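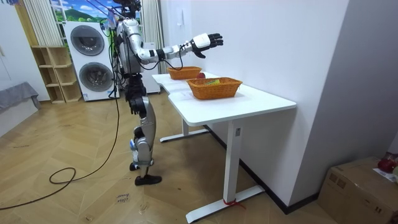 A humanoid robot at a white standing desk.

Company > About Us

Zunarley is a regional air charter and freight booking company. We arrange flights for businesses, tour operators and families who need to get somewhere the regular schedule does not go, or at an hour it does not go there. We do not own aircraft. We work with licensed operators and handle the booking, the paperwork and the ground side of the trip.

The company was started by Ming-te Chien and Lai-ching Tseng, who met while working at the same ticket counter. Ming-te had spent most of his career in cargo sales. Lai-ching came from crew scheduling and still builds the weekly duty list herself. They opened with 2 desks and one phone line in a shared office in Prinddale, above a travel agency that has now closed. We are still in Prinddale, a few streets closer to the airport road.

Today we have 17 employees. Most of them work in reservations and flight following. The rest look after accounts, operator checks and our freight desk, which opens at 5 a.m. because that is when the fish and flower shippers start calling.

What we arrange

Passenger charters are the larger part of our work. A typical booking is a turboprop or light jet seating up to 15 people, flown out in the morning and back the same evening. We also book larger aircraft for sports teams and company events, but please allow more lead time for these, especially in January, when many operators have planes in the shop for heavy maintenance. 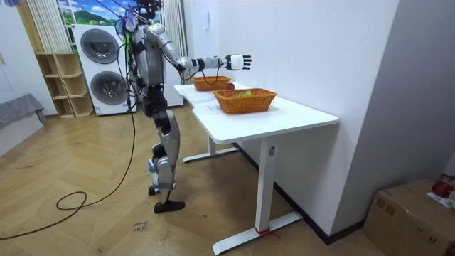
Freight is handled separately under the name Tsao, a small forwarding business we bought from its owner when he retired. We kept the name because his customers knew it. Tsao moves machine parts, medical supplies and perishables, and can usually give a price within the hour if we have the weight and dimensions of each piece. Live animals are accepted on some routes. Call first.

Bookings for both sides of the company run through Ekier, our own reservation system. Customers with an account can use it to see their itinerary, change passenger names and download invoices. Name changes close two hours before departure.

How we choose operators

Every operator we use must send us its current certificate, insurance papers and crew training records before the first flight. Lai-ching's team reviews them again each year. If something has lapsed, the operator comes off our list until it is fixed.

Prices are quoted in full, including landing fees and handling. De-icing is billed at cost after the flight.

Comments

R. Dalby: Used them for a crew change last winter. Plane was on time, invoice took a while.

marisol_k: Do you take ski bags on the smaller planes?

Zunarley Reservations: Yes on most of them, but tell us how long the bags are when you book.

Pete H: The old Tsao number still works, in case anyone is looking for it.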